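Resusow: Two-Arm Tabletop Handling, Data Card

Version 2. Maintained by Gintarė Bite. Complaints to the same person.

What this is

Resusow is a set of teleoperated recordings in which a two-armed robot handles small flat objects on a white table. We collected it to test one narrow idea: that a policy learns two-arm work better if each arm gets its own action chunk length and the two are reconciled late. The method is called Hidura. It is a modest idea with a large config file.

The set holds 3,810 episodes. We train on everything except 2,000 of them, which sounds backwards until you have watched a reviewer ask for tighter error bars.

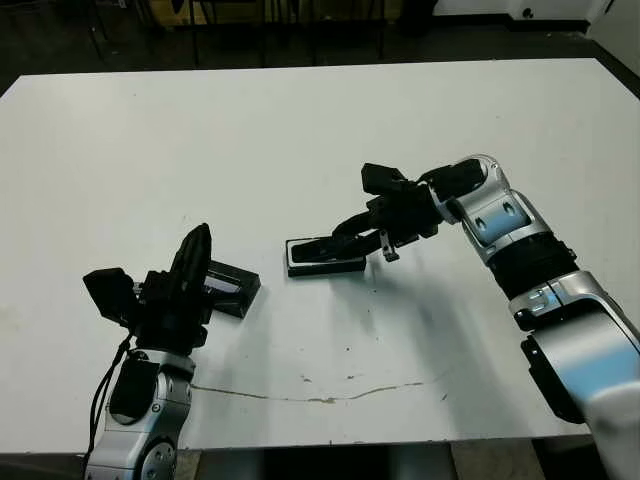
Thin objects were chosen for the trouble they cause. A thick block forgives a sloppy approach, while a thin one leaves the fingers very little room before they meet the table. Holding two at a time makes it worse: with one dark, flat piece in each gripper and a short gap of white tabletop between them, the policy has to keep both heights in mind, and our baseline had a habit of remembering only the left. Hidura remembers both more often. The right arm also throws a soft shadow across the table, and early models treated shadows like this as something to be avoided. We left them in.

Collection

Operators worked in short sessions, with a break after every 20 episodes. The break was introduced in December, after we noticed that the success label tracked lunch more closely than it tracked skill. Each episode has a start marker, an end marker, a success label and a free-text note. The notes are unedited. Several of them say "fine" about episodes that are not fine.

Joint states, gripper commands and head camera video are stored together in the Kuzmenko format, our in-house container. A converter is included. It is slow and correct, and you may improve one of those.

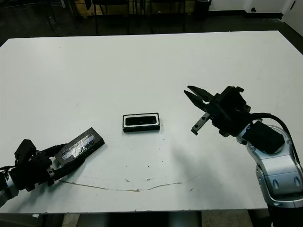 Labels were assigned by the operator and then checked by a second person. Where they disagreed, both labels are kept, and the field is called label_dispute. Please don't average it. An earlier user did, and got a model that was half sure of everything.

Results so far

On the held-out episodes, Hidura predicts the next gripper command better than a single shared chunk. On the real robot it helps with handovers and with setting an object down while the other arm keeps hold of something. For one-arm tasks it makes no difference we can measure, and it trains more slowly, so don't use it for those.

We also ran the Fatport baseline, which replays the nearest recorded episode and hopes. It did better than we would have liked. The numbers are in results/fatport.csv and we encourage you to look at them before you look at ours.

Known problems

The tabletop has a long brownish mark across its lower middle. A model trained on this set alone may use it as a ruler. Random cropping helps, and a different table helps more.

Objects are mostly dark and the table is white. Do not expect anything learned here to survive a dark table.

Gripper timestamps lag the video by 2 frames in the earliest sessions. The loader corrects this if you pass fix_lag=True. The default is False, for reasons of backward compatibility with one script, whose author is also the author of this file.

Splits

train.txt, heldout.txt and tiny.txt. The last is for checking that your code runs. Papers reporting results on tiny.txt will be read with interest.

Changes in this version

Duplicate episodes removed. Converter no longer eats the final frame. Spelling of "gripper" made consistent in the field names, except in grpper_cmd_raw, which too many things now depend on.

Questions go in the issue tracker. Gintarė reads it on Wednesday.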